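Two grippers, one long evening

I finally got both sets of fingers onto the arms at the same time, and oh, I have been looking forward to writing this one up! The left arm has the Tavora fingers on it and the right has the pair from Kondwood, and I've spent most of the week going back and forth between them like somebody choosing paint.

The Tavora pair is the stiffer of the two. I like it very much for small hard things and for anything with a clear edge to grab, and it closes so evenly that I stopped worrying about it after the first 12 picks. Where it lets me down is on anything that sags, because the tips want to slide along the cloth before they bite. 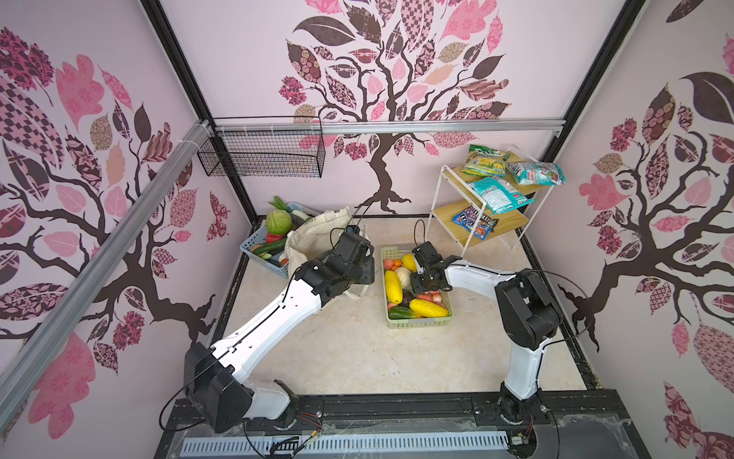 The Kondwood fingers have more give in them, and that makes me a bit more relaxed about round things. Melons are still a nuisance (too wide to take from the top unless you come in at just the right angle), but the eggplant and the cucumber have been lovely, and I only had 5 drops in 200 tries with the smaller produce, which made me very happy indeed.

Kumudini Kumarasinghe wrote to ask about the controller. I'm still on the Dizon, with the closing speed turned down to 14 on its own scale, and I left it alone for both arms so the comparison would be fair. Next I want to swap the fingers left to right and run the whole lot over again, in case it's the arm I've been praising all this time.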